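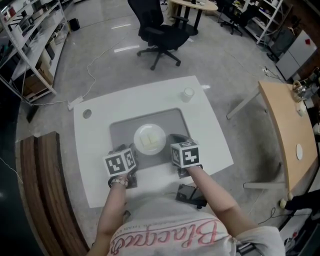
Kamlesh Vishwakarma wanted the price before the tour of Gravthorpe had even started, and was told a pair of Zelico hand-held grippers rents for 410 dollars a week, marker cubes included. Software is extra.

We got 5 minutes each at the table. The cubes add weight at the wrist, and my right hand tired first. Calibration is by appointment only. Soledad Esquivel asked about left-handed grips. They expect those in January.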